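News > Community > Press releases

Friday, May 10, 2024
By Dalia Gaber, Clikthorpe Press Office

Clikthorpe evening classes to open 200 more places

Clikthorpe will add 200 places to its evening class programme, with enrolment opening to local residents this week. The new places cover bookkeeping, conversational Arabic, dressmaking and basic plumbing.
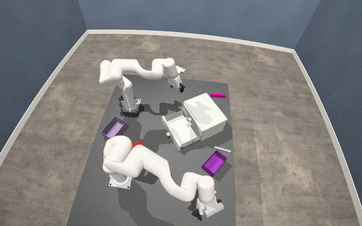
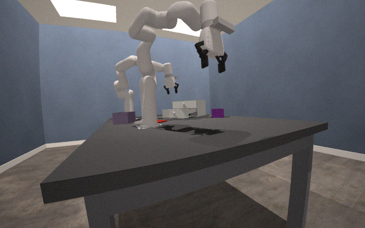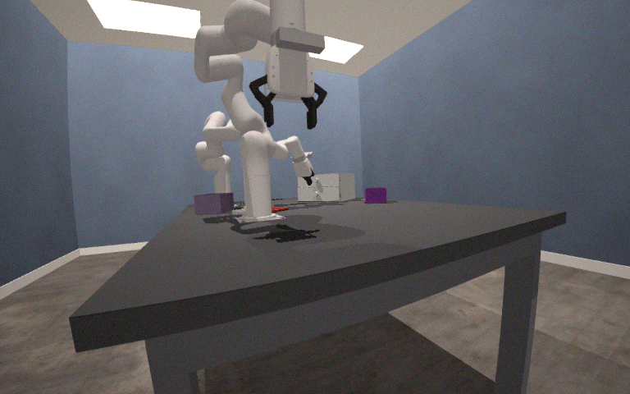 Computer-rendered room views with blue-toned walls. Credit: Clikthorpe Press Office.

Classes will run on weekday evenings at the Grovomlow building on Abou Zeid Road. Nearly 100 people were on the waiting list when it closed in January, and they will be offered places first.

Each course lasts one term. Fees are unchanged, and learners on a low income can apply for a reduced rate when they enrol.

"Bookkeeping and plumbing filled up very quickly last time," said Tarek Benjelloun, head of adult learning. "We have taken on 2 more tutors so those classes can run twice a week."

Enrolment forms are available at the Grovomlow front desk and at Udemlow library.

We use cookies to improve your visit. Accept | Manage settings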